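Changing the drive boards in the cell at Mustby

I promised some time ago to write about how we look after the small cell, and in December I finally had a quiet afternoon for it. My colleagues at Mustby know most of this already, so the post is mainly for the two people who wrote to me after the last one, and also for me, when I have forgotten everything again next year.

The cell handles round drive boards. One arm takes a board from the rack, holds it upright in front of the station, waits for the check, and puts it in the other rack. It is a simple job and the arm does it up to 700 times in one day, if the racks are filled on time. The program has 16 steps and I have written nearly all of them twice. The first version came from Engelhardt, who built the cell for our old workshop in Grallville, and it was good for the old boards, which were square and had a free border on every side. Then we changed to the round ones and the free border was gone.

With a square board the fingers can be a bit lazy. You close them, the board finds its own place, and it stands straight. With a round board this does not happen. If you grip it a little too high, you come to the parts. If you grip it too low, it turns between the fingers as soon as the arm speeds up. I spent many evenings in the first weeks looking for a place where it holds, and I wrote the positions in a paper notebook, which I recommend to everybody. The controller keeps only the last six positions.

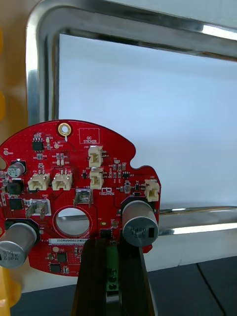
My rule for the grip is now to clamp low in the middle and to leave the upper part of the board free. The outline has notches on one side, so I do not want the fingers to look for support there. The printed label with the number 25DRV040022H016 must also stay open, as I read it for the log, and so must the rectangle marked QC STICKER, where Malte Janssen puts his sticker at the end. The two big capacitors marked 330 are what makes me careful. They come out far from the board, and one of the fingers ends up just under the right one. When I teach a new position I go to this place by hand at the slowest speed and I look from the side, also when I am sure that I remember the distance. There is a green terminal block on the back as well, and it sits between the fingers, so the opening has to be wide enough before they close.

Now the maintenance, which was the question in both letters.

Every morning I wipe the fingers with a cloth and a little alcohol. It takes one minute. I was skeptical at the beginning, but the dust from the cardboard boxes makes the surface slippery, and then you see the boards turning a bit in the hand, first one degree, later five. If I skip the wiping for a week I can see it in the log of the station, because the check needs a second try more and more often.

After every 600 boards I check the screws of the gripper. I mark each screw head with a line of paint pen, so I see at once if one has moved. Once in spring I found a screw that had made almost a half turn. The arm still worked and gave no error. I would have noticed it only when a board was already on the floor.

The closing force I check with a cheap spring scale from the hardware store and a piece of scrap board. Engelhardt gives a value in the manual, but it is for the old fingers. We have our own fingers now, ordered from Gukus, and I went down with the force slowly until a board slipped, and then up again by a small amount. Malte thinks my value is still too high. Maybe he is right. We have not broken a board with it, so for the moment I leave it.

The cable of the wrist is the part I like least. It should have a loop which is big enough for the last joint to turn and small enough that it does not touch the table. Last year it rubbed through at the edge of the clamp and we lost a whole morning with an error message about the encoder, which had no fault at all. I have since put a soft sleeve over the edge, and I replace the cable tie when I do the screws.

One thing I want to change is the rack on the left side. The slots are cut a little too tight for the round boards and the arm must wiggle to get them out. I made a step in the program only for this wiggle, it is number four, and I am not proud of it. Malte has drawn a new rack with wider slots and a small slope at the entrance. If it arrives before the holidays I will install it and teach the first positions again, and write down the new numbers for those of you who have the same cell.

Somebody also asked which grease I use for the linear axis. I have to look at the tube, it is at work.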